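Skemden Worktop Complaints, cleaned

A text collection of 1,166 short messages about kitchen worktops, sent by people who had bought one and wished to discuss it.

Release 5. Plain text, one message per line, UTF-8, no tabs unless a customer put one there on purpose.
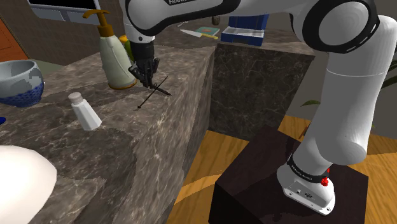
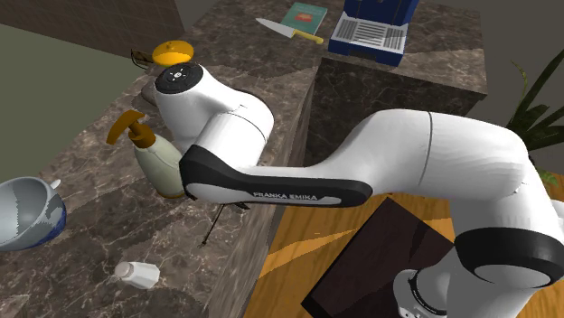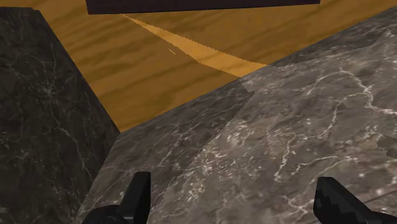

What is in it

The messages came in through the contact form of Dulton, a small worktop supplier in Skemden that shut its doors and left its inbox to us, along with a box of sample chips and a kettle. They deal with stains, chips, joins, late deliveries and one long-running argument about the word "cream". A good third of them are about marble, or things sold as marble, or things the customer had decided were marble on the strength of the veins. If you picture a marbled countertop in the same room as wood, as in all three pictures, you have the commonest layout in the collection and also the commonest grievance: the stone and the timber looked fine apart in the showroom and then had to live together. We tag these messages CLASH. It is the only tag that two readers have never disagreed over.

Files

messages.txt: the messages, in no useful order.
tags.csv: message number, tag, second tag if the customer was having that sort of day.
glossary.txt: trade words and what customers meant by them. "Upstand" has its own page.
held_out.txt: 200 messages kept back for testing. Please don't train on these and then write to tell us how well it went.

Tags

STAIN: something was spilt. Usually beetroot, turmeric or red wine, and usually by a guest.
CHIP: a piece has come off.
JOIN: two pieces don't meet, or meet too enthusiastically.
CLASH: see above.
OTHER: everything else, including a very fair review of the delivery driver's singing.

Earlier releases had a sixth tag, SHADE, for colour complaints. We folded it into CLASH after a month in which every reader used it differently and one used it for lampshades.

How it was cleaned

Names, addresses, order numbers and phone numbers were taken out by script and then by eye. The script is called Burkard and is much prouder of itself than it should be. It removed every mention of Henríquez, a sealant, in the belief that it was a person, and these had to be put back by hand. It also left in a man's full postal address because he had spelt the town wrong. If you find anything personal that we missed, open an issue with the line number only. Don't paste the message into the issue. This has happened.

Spelling is untouched. "Granet", "marbel" and "laminite" are all as sent. Capital letters are as sent too, so expect to be shouted at from line 40 or so onwards.

Known problems

The messages lean heavily towards February, when people are indoors looking at their worktops. Summer is thin.

Happy customers hardly appear. A few wrote in, mostly to ask for something.

Some messages are answers to replies we don't have. "Yes, but which end" is a complete entry and we have tagged it JOIN out of hope.

Duplicates were removed when they matched exactly. One customer sent the same complaint many times with a new adjective each go, and all of those stay in, as they are useful for anyone studying adjectives.

What it's good for

Sorting short, cross messages. Testing spelling tools. Teaching a new starter at a kitchen firm what is coming. It is no good for working out which material is best, as the people with the good worktops were busy cooking on them.

Terms

Free to use and pass on, with a mention of Skemden somewhere a reader might see it. The sample chips are not part of the release. Neither is the kettle, which leaks.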